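Dramura releases Ristgate 5, planning software for packing with two hands

For immediate release, 2024-05-03

Dramura is very pleased to announce that Ristgate 5, the newest version of our planning and control software for two-handed manipulation, is ready to download. It has been a long winter of work for our small team, and we are grateful to every one of the research groups and labs who sent us logs, bug reports and (more than once) a kind note along with the bug report.

Ristgate takes demonstrations recorded with hand-held grippers and turns them into policies and motion plans for a pair of robot arms. Earlier versions handled each arm well enough on its own, but they were inclined to treat the second arm as something to stay clear of. In version 5 both arms share one plan from the first moment to the last, so that one can hold or wait while the other places, and neither has to retreat to a home position in between.

Most of the development was done on household packing, a job that anyone who has ever moved house will know is harder than it looks. Cartons have to go in upright, cloth never lies the same way twice, and the rim of the box is always where you would like your fingers to be. The demonstrations were recorded at an ordinary table, with groceries and household goods left standing near the box, and we kept it that way on purpose. A perception module that has only ever met a bare bench tends to be unpleasantly surprised by a kitchen.
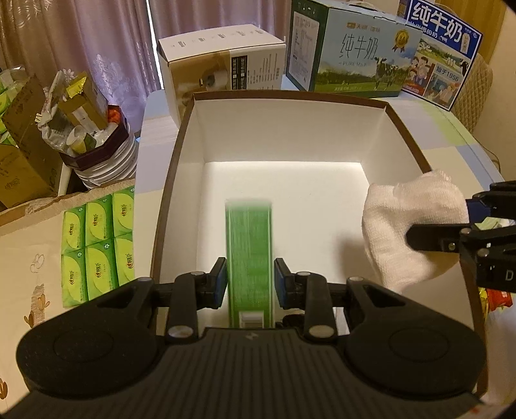 What is new in version 5

The shared planner is the centrepiece, and it comes with a new timeline view in which both grippers appear side by side. You can drag a grasp earlier or later and watch the other arm's plan adjust to suit. We have found ourselves leaving this view open all day, even when there is nothing in particular to fix.

Perception of soft goods has been rebuilt from the ground up. The module we call Menon no longer tries to fit a box to a towel. It keeps a running estimate of the edges and folds it can see, along with a measure of how far it trusts each one, and the planner can ask for another look before it commits to a grasp. Menon also copes better with motion blur, which in hand-held recordings turns up at exactly the moment you most want a clean view.

Rim handling is new as well. The open top of a container is now modelled as its own kind of obstacle, one that fingers may pass over and cloth may drape across, and plans into deep boxes are noticeably less timid as a result.

Finally, there is the matter of clutter, which our users have raised with us since the very first release. Version 5 separates the objects in a task from those that merely share the table with it. A tall green carton standing in the box with a crumpled cloth to its right belongs to the task; the milk cases behind the box do not, however large and cheerful their printing may be.

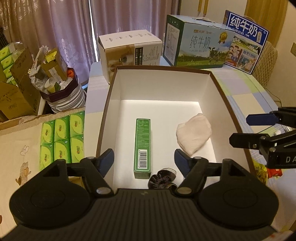 "I have wanted to make this release for a long time," said Rekha Kotian, who leads planning at Dramura. "When you pack a box at home you don't think about which hand is doing what, you just get on with it, and I would love for our software to have a little of that ease. We are not all the way there. Dark, shiny things still give Menon trouble, and I would ask people to please keep sending us their awkward recordings, because those are the ones we learn the most from."

Availability

Ristgate 5 is available today to all current licence holders at no extra charge. New users may try the full version for 60 days. Projects made in version 4 will open without conversion, although stored grasp libraries need to be re-indexed once, and the installer will offer to do this for you. Support for version 4 continues until November.

A set of 72 packing demonstrations, named Liltumholm after the sample project that ships with it, is included with every licence. It has been organised so that newcomers can work through it in order, beginning with single cartons and carrying on to mixed loads with cloth.

About Dramura

Dramura makes planning, perception and recording software for robot manipulation. Media enquiries and requests for an evaluation licence are warmly welcomed through the contact form on our website.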